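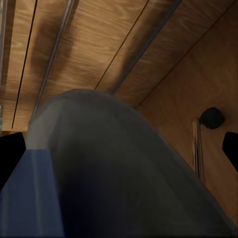 Der Grestosberg von Werkari soll laut Prospekt »das Aufräumen übernehmen«. Solche Sätze lese ich inzwischen mit verschränkten Armen. Vor dem Kauf gibt es eine Vorführung am Rechner, simulierte Zimmer, in denen der Greifarm arbeitet, und die lohnt den Blick durchaus. Man achte auf die Möbel: ein runder schwarzer Knopf auf glattem Holz, dazu schmale Metallschienen. Wer daheim ähnliche Knöpfe hat, sollte sich genau den Griff daran zeigen lassen, am besten 2-mal hintereinander.

Veröffentlicht im Juni | von der Redaktion Haushalt
Kategorie: Ordnung & Technik > Helfer im Test

Tipp 1: Griffe messen. Bügelgriffe und Knöpfe sind für einen Greifer zwei verschiedene Aufgaben. Zwane bietet für 54 Euro einen Satz Ersatzgriffe an. Würde ich erst bestellen, wenn der Rest überzeugt.

Tipp 2: Mit Kleinkram prüfen. Große Kisten sehen in jeder Vorführung gut aus, Stifte nicht.

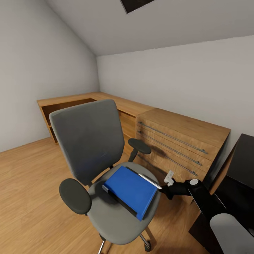 Greifer am dünnen Stab: blauer Ordner auf dem Bürostuhl, simuliertes Arbeitszimmer.

Tipp 3: Stühle an den Tisch schieben. Ein Drehstuhl mitten im Zimmer kostet Platz, den der Arm braucht, und Rollen geben nach, wenn etwas dagegenstößt.

Suchbegriff eingeben … Suchen

Tipp 4: Folgekosten erfragen. 1364 Euro kostet das Grundgerät, der Wartungsvertrag noch einmal 96 Euro im Jahr. Drevomach verlangt beim Konkurrenzmodell keinen, liefert aber auch keine Vorführung. Mir reicht eine Simulation als Kaufgrund nicht. Ich warte auf ein Leihgerät und räume den Schreibtisch solange selbst auf.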